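Why Are Chip Bags So Puffy?

I have a snack question for you. Have you ever squeezed a bag of potato chips and wondered why it feels like a pillow? I wondered that for years, and I ate a LOT of chips while I was wondering.

The puff isn't plain air. It's a gas called nitrogen, and you're breathing it right now – most of the air around you is nitrogen. The rest is mostly oxygen, and oxygen is trouble for chips. It slowly changes the oil they're fried in until they taste old and yucky (grown-ups call that "rancid"). So the factory pushes the oxygen out and fills the bag with nitrogen before sealing it.
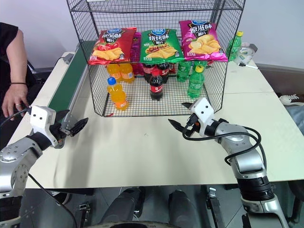
What else does the gas do?

It makes a cushion. Chips are thin and snap easily, and they get bumped around in trucks on the way to the store.

My friend Shalini took a bag on a drive up into the mountains last August, and it swelled up like a balloon! The air pushes less on the outside of the bag when you're high up, so the gas inside spreads out. When she drove back down to Botutbridge, the bag went back to normal. Then we ate it.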